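Laundry-folding project: participants wanted for the November term

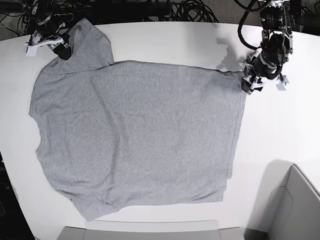

Two grippers and one grey T-shirt, with a sleeve folded back.

The Unden robotics club is looking for 12 people to join its folding project. You may have seen videos in which a pair of arms turns out neat stacks of shirts. We have watched them too, and we would like to know how many tries were left out. Our own log stands at 1,096 attempts, and I would call fewer of them folds than my co-organisers would.

What you would be doing: driving the arms by hand, one shirt at a time, then marking each run as folded, partly folded or failed. It is slow work. The failed runs get kept and counted like the rest, and if you find yourself wanting to be generous with the marks, this is probably the wrong project for you.

Sessions last around 3 hours and start at 17:00. We ask for one a week until the end of term. Please don't sign up if you can only manage the first two – training someone takes most of an evening.

You don't need to be able to program. Patience helps, and so does having folded a lot of clothes. We would be glad to hear from people who think the whole thing is a waste of time, provided they turn up and mark fairly. Under-17s can't take part, as the room is open late.

There is no pay. You get tea, your name on the club report if you want it there, and a say in what we test next. Towels have been suggested. I have my doubts about towels.

To apply, write a few lines to Margit Lundgren at the club desk in the Teixeira building, saying which evenings you are free and whether you have used the arms before. Leave out the bit about the future of housework – we have plenty of that already.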